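4.2 Folding T-shirts for the Trisura drawer insert

1. Take one shirt at a time. Pick it up by the two corners of the hem.
2. Pull the hem straight and let the rest hang down.
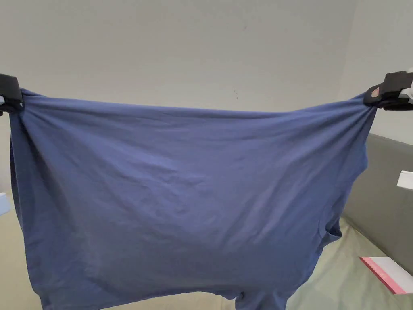

A Marside customer wrote in to ask whether the wrinkles have to be ironed out first. They do not. Small creases in thin knits can be smoothed by hand at step 3.

3. Lay the shirt face down and smooth it toward the sides.
4. Fold both sides in, sleeves flat, then fold up from the hem in thirds.

Note: The insert holds 12 shirts, filed upright.

Caution: Do not stretch the hem past its natural width.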